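Household chore automation

Household chore automation is the use of general-purpose machines for work done by hand in homes, such as clearing tables, cooking, folding laundry and putting things away. Single-task appliances, among them dishwashers and robot vacuums, are usually treated as a separate subject. As of Sun 26 February, no general-purpose household robot is in wide use.

Kitchen work

Kitchen work is the most studied group of chores. It is often practiced on a tabletop set with a few household objects and toy foods, which do not spoil and keep their shape.
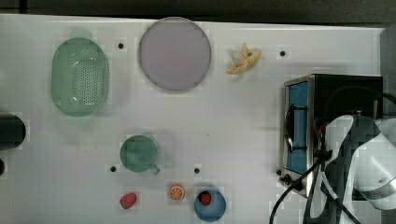 Clearing a table calls for a different grip on nearly every object. A mug can be held by its handle or its rim. A large plate lying flat, like the lavender one near the colander, offers little to hold and must be tilted or slid before it can be lifted. Small items are easier to close on but easy to knock away. Sorting adds a further step: a strawberry already in the blue bowl may count as finished, while the one on the table does not.

Rhiannon Voyle and Zaid Nassar compared arms at the Rosport test kitchen over 333 trials. Moving a single object to a named place was the most dependable task. Jobs with three or more steps failed more often, and most failures came at the point where one step handed over to the next.

Appliances

Doors, knobs and switches are treated as a class of their own. The machine has to follow the path set by a hinge or a dial, and pushing the wrong way can shift the whole appliance.

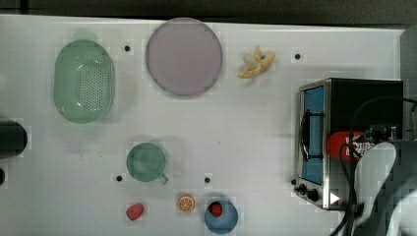

Toaster ovens are common in this kind of work because they combine several of these problems in a small space. The bar handle across the door gives the fingers something to hook, but the two control knobs are small and leave less room for error. Cables running over the oven are another thing an arm has to keep clear of. Renato Riquelme has argued that opening a door should be scored separately from putting food inside, as the two call for different skills.

Shop-floor work

Results are better in workshops, where parts arrive in known positions. The Esen packing line has run 2 arms since July, with a worker on hand to clear jams. Similar equipment tried at Garcia was limited to loading trays.

See also

Ovudau kitchen trials
Robot gripper
Home appliance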